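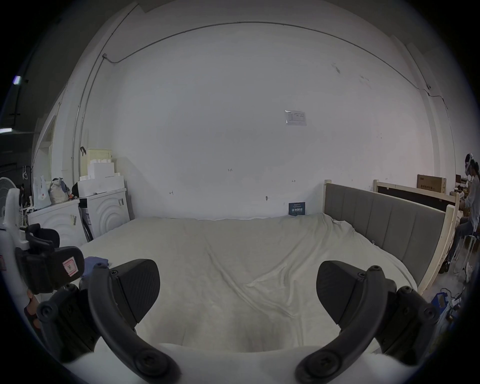 Honham, Apr 27, 2019 — Vurkuver today announced the general release of Irby 2, the second major version of its planning and perception software for robots that handle cloth. The release is available to existing licence holders and to new customers in research and light industry. Irby 2 is intended for ordinary household and laundry settings, in which a creased off-white sheet, a small blue cloth near one corner of the bed and a pair of washing machines against the wall must all be told apart before a gripper is moved. Earlier versions of the software required a plain background and a single item of fabric.

The principal change is in the way the software represents fabric. Irby 1 looked for the outline of a cloth and planned each movement from its corners. The new version builds a surface map of folds and ridges, and proposes grasp points on any part of the fabric that stands clear of what lies under it. Corners are still used where they can be found, but a plan no longer fails when they are hidden.

A second change concerns planning time. In acceptance tests carried out at Honham, the software was given 80 arrangements of cloth on bedding. It produced a usable grasp plan in 57 of them at the first attempt, without any adjustment by an operator. Results for the remaining arrangements, with the settings used, are set out in the technical note supplied with the release.

"Cloth is difficult for planning software because it has no fixed shape, and a plan can be out of date as soon as the fabric is touched," said Bláthnaid Cronin, head of software at Vurkuver. "Irby 2 checks its map at each stage of a movement and will stop and plan again if the fold it was aiming for has gone. Our customers asked for that more than they asked for speed."

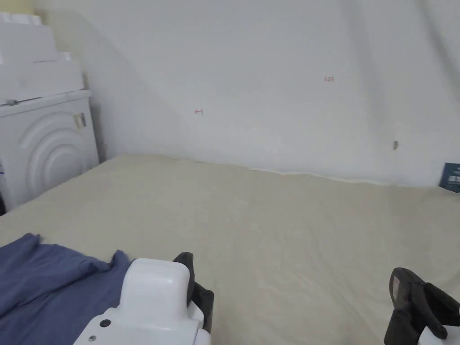 Issued by: Perception and Planning Department, Vurkuver

Cloth resting on a sheet is treated in the new version as a separate layer. Where a bunched blue cloth lies on a pale beige fitted sheet, for example, the raised fold near its end is the kind of feature the planner ranks highly, and the faint creases in the sheet are the kind it is meant to pass over. Operators may alter the ranking through a settings file or switch it off entirely.

Irby 2 also includes a revised calibration tool. Cameras mounted on a gripper and cameras mounted at head height can now be calibrated in one session, and the tool reports any disagreement between the two views before work begins. The earlier procedure, in which each camera was calibrated alone, remains available for sites that have written it into their own instructions.

The calibration tool was developed with Väisänen, which has supplied lens correction software to Vurkuver since the first version of Irby. Under the terms of the agreement, Väisänen will continue to maintain the correction library, and Vurkuver will be responsible for all customer support.

Licence holders with a current support contract will receive the new version at no further charge. Plans and settings saved in Irby 1 can be opened in Irby 2, although grasp rankings must be entered again. Support for Irby 1 will end in February, after which security corrections only will be issued on request.

An introductory course for operators will be held at the Honham office. It lasts 2 days and is limited to 14 places. Applications should be made through the customer portal and should state the licence number and the type of gripper in use.

Enquiries from the press should be addressed to the Perception and Planning Department, Vurkuver, Honham. Copies of the technical note are available on request.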